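Der Flur ist immer leer

Von Iveta Štěpánek

In unserer Gemeinschaftswerkstatt steht seit August ein Roboter, der noch keinen Meter gefahren ist. Er heißt Anholm, nach dem Bausatz, von dem freilich nur noch das Fahrgestell stammt. Zwei Arme, zwei Greifer, ein Rechner, der zu warm wird. 2000 Euro hat die Gruppe bisher hineingesteckt, das meiste davon in Motoren, die ein zweites Mal bestellt werden mussten.

Wer wissen will, was Anholm kann, wird trotzdem nicht an die Werkbank geführt. Man setzt ihn vor einen Bildschirm. Dort läuft der Nachbau einer Wohnung, und in dieser Wohnung trägt der Roboter Gegenstände von einem Zimmer ins andere. 807 Durchgänge sind protokolliert, mit Uhrzeit und Ergebnis, und die Quote kann sich sehen lassen. Ich habe die Tabelle gelesen. Überzeugt hat sie mich nicht.

Gegen das Simulieren selbst habe ich nichts. Wer zu Hause baut, hat kein Ersatzteillager, und ein Arm, der am Rechner gegen den Türrahmen schlägt, kostet keinen Cent. Mich stört, wie schnell aus dem Hilfsmittel der Beweis wird. Auf unserem letzten Treffen sagte einer, das Tragen sei »gelöst«. Gelöst! Der echte linke Arm lag zu diesem Zeitpunkt ohne Ellbogengelenk in einer Kiste. 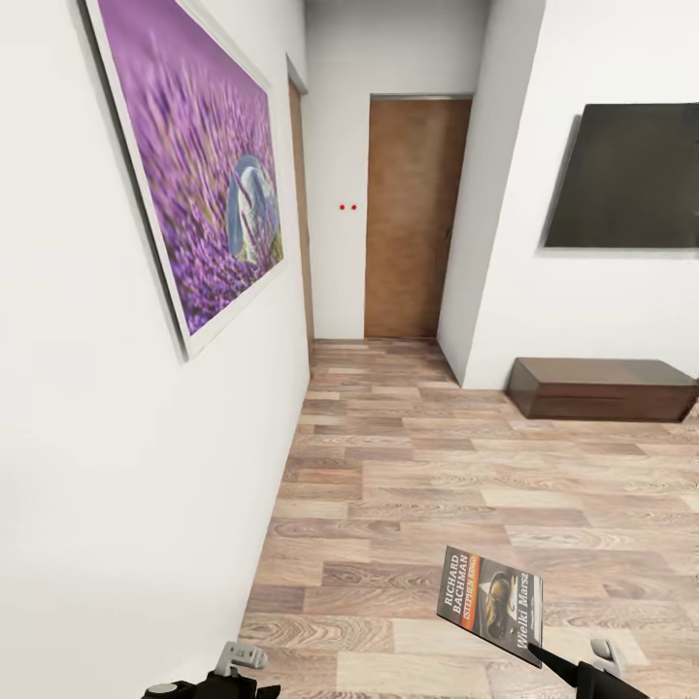
Flur in der Simulation, im rechten Greifer »Wielki Marsz« von Richard Bachman alias Stephen King.

Man muss sich diesen Flur nur einmal als jemand ansehen, der in einer Wohnung lebt. Auf den Dielen liegt kein Schuh und kein Ladekabel. An der Wand hängt Lavendel mit Vogel, der Fernseher ist aus, die Tür am Ende ist zu. Bei mir daheim misst der Flur an der engsten Stelle 210 Zentimeter weniger als das, was man sich für einen Roboter wünschen würde, und dort steht auch noch das Fahrrad.

Dann das Buch. Ein Taschenbuch ist ein tückisches Ding: Es biegt sich, es klappt auf, der Umschlag rutscht unter dem Finger weg. Wie viel davon in der Simulation vorkommt, konnte mir in der Werkstatt keiner genau sagen. Der Reibungswert stammt aus einer Vorlage namens Beven, die jemand von einem anderen Projekt übernommen hat, und dort ging es um Konservendosen. Man kann so anfangen. Man sollte es aber in die Tabelle schreiben, in dieselbe Zeile wie die Quote.

Ich höre den Einwand schon: Erst die Software, dann die Mechanik, so arbeiten die Großen auch. Mag sein. Die Großen haben allerdings Leute, die am nächsten Morgen an der Maschine nachprüfen, was der Rechner nachts behauptet hat. Wir sind 19 Mitglieder mit einem Schlüssel und einer Drehbank, um die gestritten wird.

Mein Antrag für das nächste Treffen ist bescheiden. Bis der rechte Arm in der Werkstatt ein Buch vom Tisch nimmt und drei Minuten festhält – irgendein Buch, von mir aus das Telefonbuch –, wird an der virtuellen Wohnung nichts mehr verbessert. Das Geld für die neue Grafikkarte geht in das Ellbogengelenk.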